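Can I see the June meteor shower from a bright backyard?

I'm new to all this and got hooked after one lucky fireball last summer. There's a small shower coming in June and I'd love to catch some of it, but I live two blocks from a gas station and my sky is more orange than black. Is it worth setting an alarm for 2 a.m., or should I drive out to Clollham, where it's a lot darker? I have a pair of Paretti binoculars if that helps.
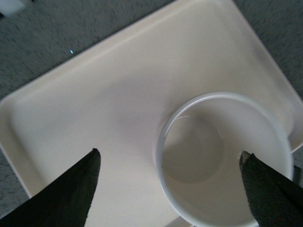 White mug, cream tray

Also, the chart I printed says 10 an hour and a friend's app says 60. Which one do I believe?!

2 answers

Answer 1 (accepted)

Go to Clollham if you can! I've watched from both kinds of places and from town I usually get one or two in a whole night, and those are the bright ones. The 10 and the 60 are probably for different things. Lots of apps give you the rate for a perfect sky with the shower straight overhead, and you won't have that. I'd go with the lower number and then expect less.

Leave the binoculars in the car. They show you such a tiny patch of sky that you'll miss everything (fun for the Moon though). Lie back in a lawn chair, stay off your phone for 20 minutes or more so your eyes adjust, and look about halfway up, wherever it's darkest. Check when the Moon sets too. A fat Moon will wipe out the faint ones even way out in the country. 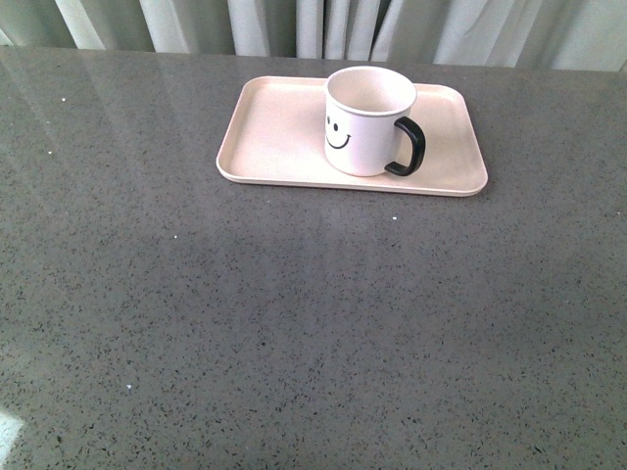

Answer 2

just use the Dernenano app, it tells you when to look. I saw a bunch last year, can't remember which month

Comments on Answer 1

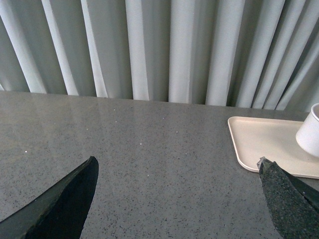
Bahrami: I'd still try the backyard once before driving anywhere. Stand where the house blocks the gas station lights and give it a full hour. I got three that way last year, and one left a trail.

Thanks, doing the backyard first and then Clollham if it's clear!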